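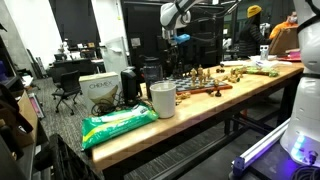 I moved to Ernmont for a cheaper apartment and I stayed because of a bench. Not a park bench, I should say, a bench outside the old post office, half in the shade, where on any decent afternoon you'll find two or three people doing absolutely nothing. I sat down there my first week to tie my shoe and got up an hour later knowing where to get my car fixed and which dentist to avoid.

So you can imagine how I took the news that the town wants to pull out the seating on Kariuki Street. All of it! The plan went up on the town website in April with a bunch of drawings, and in the drawings everybody is walking. They've got coffee, they've got strollers, they look terrific, and there isn't a single place for any of them to sit down.

The reason given is "loitering." I've always thought that was a funny word to put on a sign. It means being somewhere without buying anything, and I do it all the time. My dad did it for most of his retirement. Teenagers do it because they have no money and their bedrooms are boring, and old people do it because their knees hurt halfway home from the pharmacy. If you want a downtown that people use, some of them are going to be using it slowly.

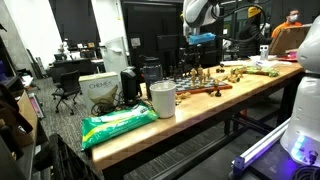
I know the argument on the other side, and I've heard it from people I like. There are already places to sit, they tell me, go to Odent and get a latte. Well, I do go to Odent, and I like it fine, but a latte is a cover charge. What I'd love is more of the kind of spot where you can just park yourself, and it doesn't take a fancy plaza. Give me one long table with a chessboard in the middle and a paper cup of something at my elbow, and I'm good until dinner. I don't even play well. I lose to children. But a board gives two strangers a reason to face each other for forty minutes, and you can't say that for a planter.

And don't get me started on the planters. The plan has them running the whole length of the block, from a company called Flosilow, with a sloped rim so you can't perch on the edge. Somebody sat in an office (in a chair, I bet) and worked out the exact angle at which a person slides off. The bill for the planters comes to 1,783 dollars apiece. I'm told a plain bench with a back costs 500. I'm no accountant, but I can tell which of those I'd rather have my tax money sitting in.

There was trouble on Kariuki Street last summer, I'm not going to pretend there wasn't. Some guys were loud at night, and the folks living upstairs were tired of it, and I would be too. But loud guys can stand up. They were mostly standing up when they did it! Take the benches out and you lose the lady with the crossword at ten in the morning, and at midnight you've still got the guys.

The petition at the library had 131 names when I signed it. It needs 1,000 to get on the agenda. The clipboard is by the returns slot, and yes, there's a chair next to it.

Comments

mapleside_mom: Signed it this morning. I nursed two babies on those benches and I'd like to see anyone do that on a planter.

R.T.: Easy to say when you don't live over the hardware store. Move them to the other end of the block and I'll sign.

oldknees: The one by the post office needs a new slat while we're at it.

Contact us | Copyright 2019 | Back to top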